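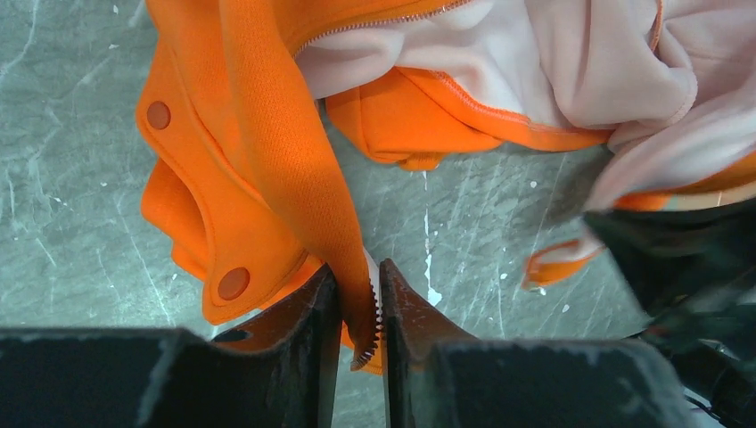
Issue 5

Home | Reviews | Reading Circle | Submit | FAQ | Contact

Frequently Asked Questions

What is the Hartley Reader?

A small online magazine of book reviews and short essays about reading. Most of what we cover is fiction and memoir, with some poetry when a reviewer asks for it. We publish three issues a year, and the reviews stay up after the next issue comes out.

Do I have to pay to read it?

No. Everything on the site is free. The printed copy is sold through the Astinik bookshop and by mail, and the price is on the Contact page.

Can I send in a review?

Yes. We read submissions from anyone, whether or not you have been published before. Send one review at a time and paste it into the body of the email. We don't open attachments from people we haven't worked with. 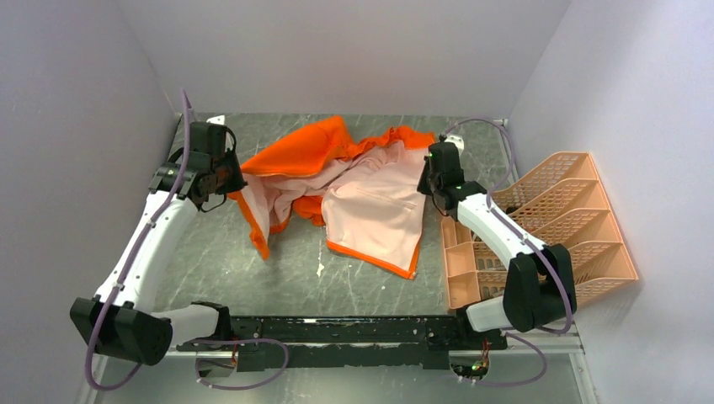 By Soledad Montecinos, reviews editor

How long should a review be?

Anything up to 4000 words for an essay on several books. A review of a single book is usually much shorter. The longest we have run on one novel was 2764 words, and we cut it twice before it got there. If yours is very short, send it anyway. We run a page of brief notices at the back of each issue.

Does the book have to be new?

No. We like reviews of older books, including ones that are out of print. Tell us which edition you read, and give the translator's name if there is one. Page numbers for quotations should match that edition.

Can I review a book by a friend?

We would prefer that you didn't. If you know the author at all, say so in your email and we'll decide. The same goes for books from a press you have worked for.

What should I leave out?

Long plot summaries. A reader needs to know what kind of book it is and what you made of it. Please don't give away the ending of a mystery. With literary novels we are less strict, but put a warning at the top if the second half of your review depends on how things come out.

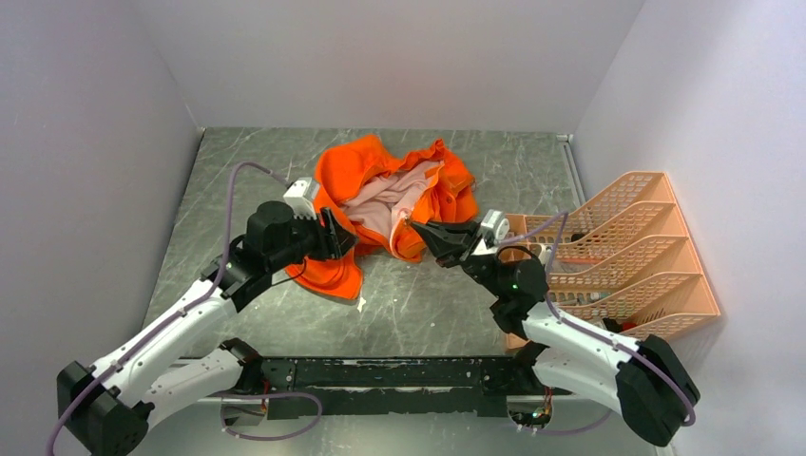

Star ratings should be left out too. We dropped them after the second issue and don't plan to bring them back. A few readers still write to ask for them, and our answer is that the last paragraph of a review ought to tell you whether the reviewer would read the book again.

When will I hear back?

Within five weeks in most cases. October is slow, as we are putting the winter issue together then. If you have heard nothing after two months, write again with the title of the book in the subject line.

Do you pay?

A small flat fee for reviews and a larger one for essays. Brief notices are unpaid, but you get a copy of the printed issue.

I'm an author. Will you review my book?

Possibly. Send a note with the title, the publisher and a paragraph on the book to Carol Lightfoot. Please wait for a reply before mailing a copy. We can't return books.

How does the reading circle work?

The circle picks one book per issue and talks about it online at 7 p.m. Eastern. The last one was Urnance, and the next is Fluvine. You don't need to have finished the book to join, although the talk will cover all of it. To get the link, sign up on the Reading Circle page.

Can I reprint a review?

Reviewers keep the rights to their work, so we will pass your request along to the writer. Short quotations are fine if you name the reviewer and the issue.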